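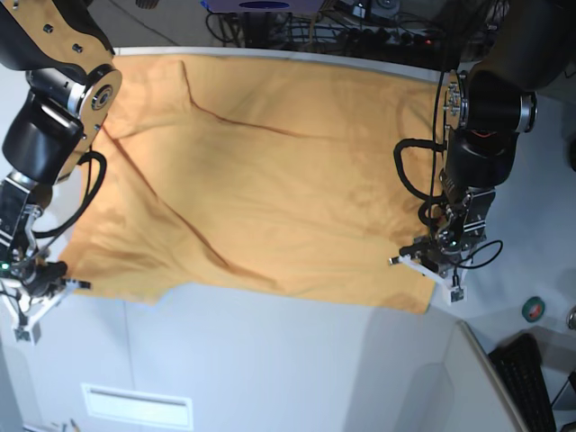 AT WORK

Two arms at the folding table

The small-piece folding trial at the Pichler linen plant in Clasville will run through the summer, and the company has told staff that no one will lose a position over it. Supervisors gave out that news at both shift meetings last week, along with a new rotation chart for the finishing room.

The trial uses two robot arms set at a white table. They take a cloth by its corners, stretch it between them and lay it down to be folded. For now they are working only on plain table covers in solid colors, the mustard ones among them. Napkins, fitted sheets and anything with a fringe still go to the hand tables.

Cadi Prothero has run the finishing room for nine years. She asked for the trial to begin with table covers after looking at the injury log.

"Most of our shoulder complaints come from the big flat pieces," Prothero said. "You reach out, you pull, you reach out again. The napkins are boring, but they don't hurt anybody."

A practiced folder handles 400 covers in a shift. The arms are a long way behind that. One cover takes them 35 seconds on a good run, and there are runs that have to be stopped and started over. Creases are the usual problem. When a cover comes over with a deep fold still in it, the arms can pull it tight at the corners and leave the middle rumpled, and the near edge hangs unevenly. A person fixes that with one pass of the hand.

Nikola Kadrić, the maintenance lead, looks after the equipment day to day. He said the cables need more attention than he expected, and that he now checks the finger pads at the start of each shift.

"Lint is the enemy in this building," he said. "It was the enemy with the ironers too."

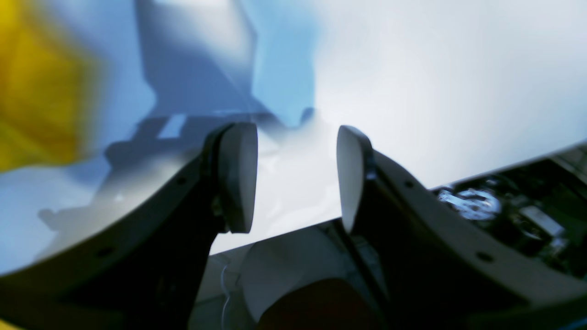 By Huw Meredith
May 26, 2019

Under the new chart, each finishing room employee spends one shift in four at the robot table. The job there is to load covers, watch the pick-up, clear the mistakes and write down what went wrong. The other shifts are on hand folding, inspection or packing, as before.

The table assignment pays at the inspection rate, which is higher than the folding rate. That was settled in April after several meetings between plant management and the floor representatives. Employees first heard that the work would pay at the folding rate, and a good many objected. Fathima Thambiah, a floor representative on the second shift, said the higher rate was fair.

"You are standing there making decisions about every piece," Thambiah said. "Is the corner good, do I stop it, do I let it go. It's inspection work with a machine in the middle of it."

She has other concerns. Folders talk while they work, four to a table, and the robot station is a one-person job. Some of the people who have rotated through said the hours there feel long. Thambiah has asked for the station to be moved closer to the hand tables, and Prothero said she will look at it once the electrical work along the back wall is done.

There is also the question of training. Pichler employs 161 people in Clasville, and only the finishing room has been scheduled so far. The first course covers how to load the table, how to stop the arms and how to enter a fault from the keyboard. It takes half a shift and is paid. A second course, on changing finger pads and setting the grip, is open to anyone who has finished the first and wants to move toward maintenance work. Five people have signed up.

Bleddyn Edwards was one of them. He has folded at the plant since it opened and said his wrists made the choice for him.

"I can't do another ten years of covers," Edwards said. "I'd sooner learn to fix the thing that does them."

He said he still beats it easily on speed, and that he has stopped racing it.

Management will review the trial in the fall. The review will look at output, rewash numbers and injury reports, and the floor representatives will see the same figures. If the trial is extended, the next item would be bath towels. Prothero said she wants to see a full month without a torn hem first.

Employees on either shift who want a place in the second course should give their name to Kadrić in the maintenance office. Questions about the rotation chart go to Prothero. Copies are posted by the time clock and in the break room.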